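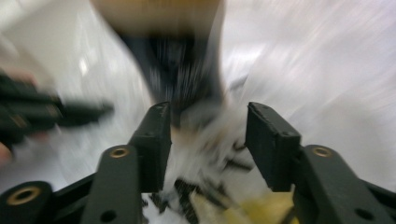 Clultetov Household Handling Project
Interim Progress Report to the Ostier Foundation

Prepared by: Valdir Mendonça, Project Lead
Date: 8/8/19

1. Purpose of this report

This report covers the second funding period of the project, which began in February. It sets out the work completed at the Clarnville site, the state of the recorded demonstrations, and the matters on which the project team asks for the Foundation's guidance. Spending is reported separately in the financial return.

2. Work completed

The project teaches a two-armed robot to handle ordinary packaged goods by having a person carry out each task with a pair of hand-held grippers. The operator holds one gripper in each hand, and the movements are recorded for later use in training. During this period the team moved from single-hand tasks to tasks in which both grippers are in use.

A total of 3,565 demonstrations have now been recorded, of which 202 were set aside after review. The most common grounds for setting one aside was a loss of tracking on one of the two grippers. Anas Ait Ali, who supervises recording, has revised the operator instructions accordingly, and operators now pause at the start of each task with both grippers in open view.

The tray and bottle task was added at the Foundation's request. It calls for the operator to work with plastic bottles over and beside a shallow white tray. Bottles were chosen for this stage as they must be held firmly and may be turned to several angles, which the earlier carton tasks did not require.
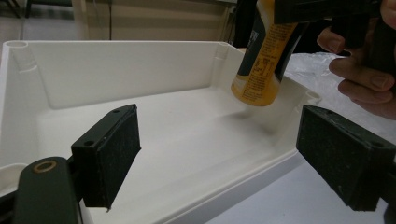
Figure 2. Tray and bottle task: a yellow bottle held over the tray with one gripper, seen from the other.

Operators have needed more practice with this task than was planned. The finger pads limit how much the operator can feel through the tool, and new operators tend to grip too late and too high on the bottle. Ait Ali now gives each operator 115 practice attempts before any recording is kept. This has slowed the start of each operator's work — the team considers the delay worthwhile.

3. Equipment

The grippers have held up well under daily use. Foam on the finger pads wears and gathers dust, and pads are now checked at the start of each session. Slaoui, the project's supplier, has agreed to provide replacement pads on a standing order. Cable routing at the table remains under review; two operators reported that the cables pull slightly when the arms are extended.

The working position in use for the task places the tray at the center of the table, with one gripper on either side and the bottle to the operator's right.

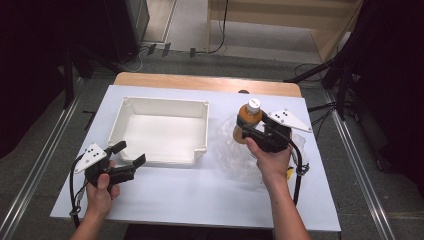
4. Matters for the Foundation's attention

The team requests approval to extend the recording stage at Clarnville before moving to trials on the robot itself. No change to the total award is sought. The added operator hours would be met from the travel line, which is underspent.

The team also asks whether the Foundation wishes to receive the demonstrations that were set aside. They are stored with the main set but have not been labeled, and preparing them for release would require staff time that is not in the present budget.

5. Next period

Recording of the tray and bottle task will continue with the current operators. Ait Ali will complete the written operator guide, and a draft will be sent to the Foundation for comment. First training runs will use the carton tasks only — bottle data will be added once the review of both-hand recordings is finished.

Questions on this report may be directed to Valdir Mendonça at the Clarnville office.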